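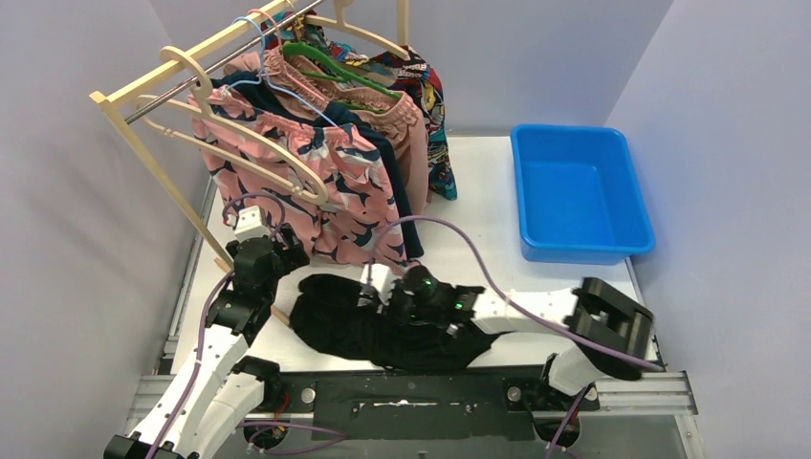
Four garments at a time: a chat about small racks, odd hangers and the blue tub

I've wanted to do this interview ever since I bought a kids' romper at the Liltar swap and found it had been hung up properly, buttons done and everything. Who has the time? So on Monday I rang the woman who runs the clothing side of things in Jirkdale and invited myself over for a cuppa. (She'd like her name left out. Fair enough!)

She got going on racks before I'd found my pen. "People go out and buy the big chrome thing on wheels, and it fills up in a week and then you can't see a single thing on it," she told me. "Give me a little wooden one that sits on a table. You can reach the back of it."

I said my own rack at home is mostly a place for jumpers to die. She laughed, a bit too knowingly I thought, and told me to strip it back to four or five pieces and see how I felt. "You'd be surprised what's hiding behind a navy top. Navy swallows everything. I put the loud prints where they'll poke out, or they never get picked."

Then we got on to hangers, and I'm afraid we stayed there a good while. I'd assumed she would be fussy about matching sets. Not a bit of it! There are 200 hangers in her cupboard and she reckons hardly any two came from the same place. Light blue, green, beige, some plastic, some wire, and she's fond of the lot. "The colour helps me, if anything. I'll say to someone, grab the one on the green hanger, and they've got it straight away."

She does have opinions about elastic waists, though. Shorts and skirts with a gathered waistband go over the hanger's shoulders if they'll stretch that far, and if they won't, she folds them and stops fighting. Whale-print shorts, frilly peach things, same rule.

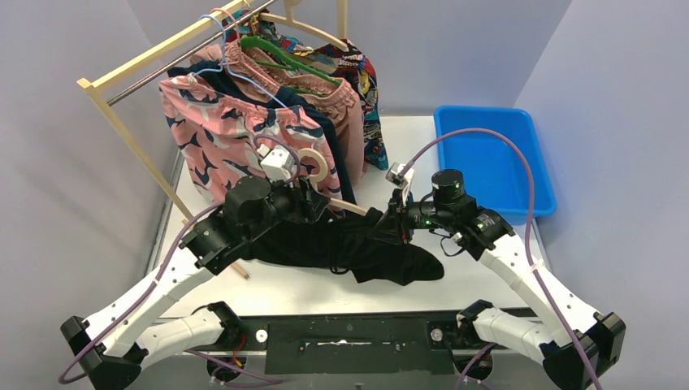
What goes in the tub

The blue tub was my favourite part of the conversation, because I own the same sort of thing and have only ever used it for wet togs. Hers is for whatever comes off the rack and needs a decision. "It has to start empty," she said, quite sternly. "If there's already a cardigan in the bottom, that cardigan lives there now."

And black clothes? She lays them flat on a white table and has a proper look before they go anywhere, as every bit of lint shows up. I've tried it since and was horrified by my good trousers.

The last swap, over at the Abubakar hall, moved 983 pieces in one afternoon, and she's still cross about a box of socks that turned up at closing time. The next one is in November under the Moltemov banner, doors at nine, and she'd love it if you brought your spare hangers along. Any colour will do.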